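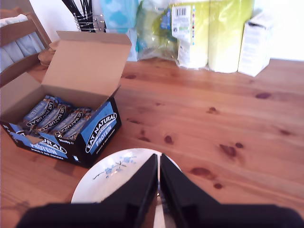 The rinds were cracking by week three, Hüsnü Duman wrote after the spring tasting, and he wanted to know if the grant was paying for cheese or for cracks. It was a fair remark. The cracking came from the old fan in the north room, and we replaced the fan out of the equipment line.

Since the last report we have made 38 wheels of the Dremlow washed-rind cheese. Two were lost to blowing in the first month and went to the pig farm. The rest are on spruce boards and are turned and brushed with brine on the usual schedule. Milk came from the Rätsep herd throughout. Fat was lower than we wanted while the cows were still on hay, and the paste in those early wheels is a little short. Later ones are better – softer under the rind and less sour.

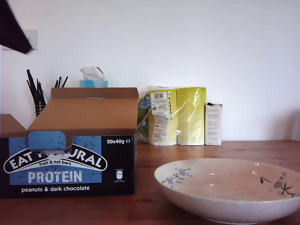

Spending

The new fan and its wiring came to $1428, against a budget of $1,500. Zukov supplied the brine tank at the price quoted in the application. We have not yet bought the second humidity meter. The one we have reads high, so we check it against a wet-bulb thermometer each morning and write both numbers in the log.

Melting trials

We said we would test the cheese for melting as well as for the board. Slices from young wheels went over boiled potatoes, under a grill and in a dry pan. They melted evenly but let out more oil than the Rema cheese we bought for comparison. Older wheels browned faster and held together.

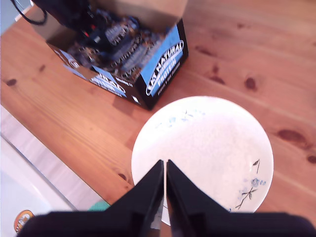 We also tried a lower salt level in one batch. It melted well, but the rind stayed sticky and picked up blue mold, so we have gone back to the original brine. Tasters filled in 37 score sheets. Flavor scored well and smell divided people – several asked for a milder rind. We will wash less often in the last two weeks of aging and see if that helps.

Next steps

The oldest wheels will be ready to cut in August. We plan to sell halves and quarters at the farm shop first, then approach restaurants. The final accounts will follow with the closing report.

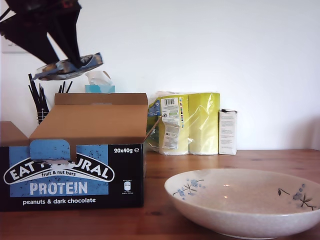 Eat Natural protein bars, peanuts & dark chocolate.

Filed under: Small Dairy Grants, Project Updates
2 comments

Recent reports
Brine tanks on a small budget
Hay milk and summer milk compared
Spruce boards: cleaning and drying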